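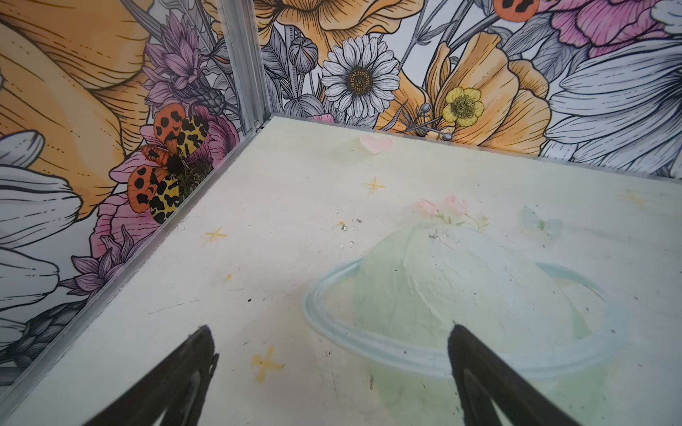

Melano is a reference set covering small craft items and the printed surfaces they are sorted on. This file describes the surface prints, the item classes and the labels in the current release. Most surfaces carry a pastel print on a cream or off-white ground, and print motifs are labeled separately from loose items. A green planet with a light blue ring, a pink heart or a yellow four-pointed sparkle is a motif when it belongs to the panel. The same rule covers very faint motifs, such as a pale blue butterfly that barely separates from the ground color. Specks, scuffs and gray streaks get no label.

Home | Files | Labels | Changes | Contact

## Contents

The release holds 1,908 records in 52 sessions. Each record has one surface, zero or more loose items and zero or more containers. Sessions are grouped by surface print, and a session never mixes two prints. The January release replaced the older Brerinach labels, which kept loose items and motifs in one list.

## Item classes

There are seven item classes. The two that raise the most questions are listed first in the label guide:

- `butterfly_loose`: artificial butterfly with separate wings and a body. Label the whole item, wings included. Frayed or crinkled wing edges stay inside the outline.
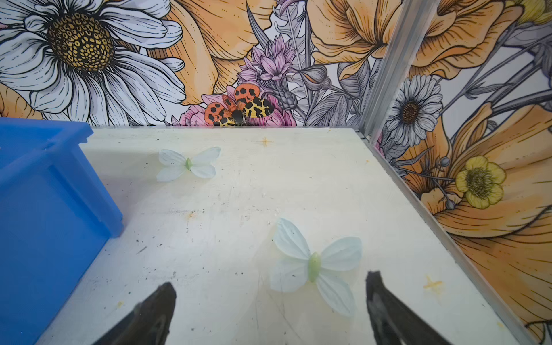 - `container`: bin or box used to hold sorted items. Label the visible walls and rim. If the inside can't be seen, set `fill` to `unknown`. Do not infer contents from the previous record.

Two butterflies of the same style are two items, even where their wings touch. Wing color is recorded as the main tone only (`white`, `blue_white`, `other`). Body color is a separate field.

## Motif classes

Motifs use four groups: `sky`, `plant`, `animal`, `shape`. A printed rose is `plant`. A heart is `shape`, including hearts made up of several blotches. Where a mark could be either print or a stain, use `mark_unclear` and leave the group blank.

Yellow is the color most often confused between layers. A yellow item above the surface takes an item label. If its type can't be told from the visible part, the class is `item_other` with color `yellow`.

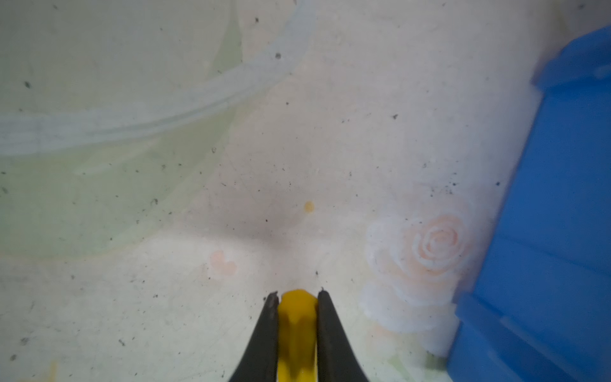 ## Known issues

- Faint motifs are under-labeled in the sessions carried over from Brerinach.
- Outlines on translucent wings vary by several pixels between labelers.
- `mark_unclear` was added late and is missing from the Medve subset.

## Files

`items.csv`, `motifs.csv`, `surfaces.csv`, `sessions.csv`. The key in all four is `record_id`. Plutar maintains the label guide, and changes to it are listed under Changes.

Print this page | E-mail this page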